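Setting up for shirts, again
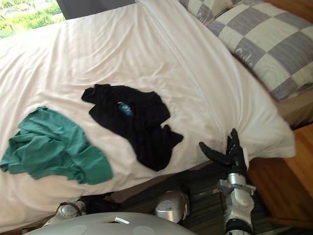
2 min read

The black shirt went down first, then the teal one beside it, both dropped from a decent height because neatness is cheating. I have now crumpled laundry professionally for the better part of November. My mother would like a word.

Before any of that comes the right hand. The fingers drift a little between sessions, so I run each one open and closed and check it against the numbers in my notebook. The thumb was out by 13 of whatever units Boström, who wrote the software, believes in. He calls them counts. Tormod Rønning calls them something else.

Then the forearm screws. Tamow's manual lists 16 of them per side and gives a torque for 17, a mystery I have raised twice by email. I do them all to the same value and go back over the wrist, as that's where they like to wander off.

The cable by the hand gets a gentle tug at both ends. Last month one worked itself half out of the connector and we spent almost 35 minutes blaming the duvet.

White bedding is a nuisance too — in strong window light the cameras see one large cloud — so I redo the exposure whenever the sun comes round. Checked pillowcases help. It likes an edge to look at.

Next job is the left elbow, which has started to click. Tormod says grease. I say bearing. The spare is on order and he has already opened the grease.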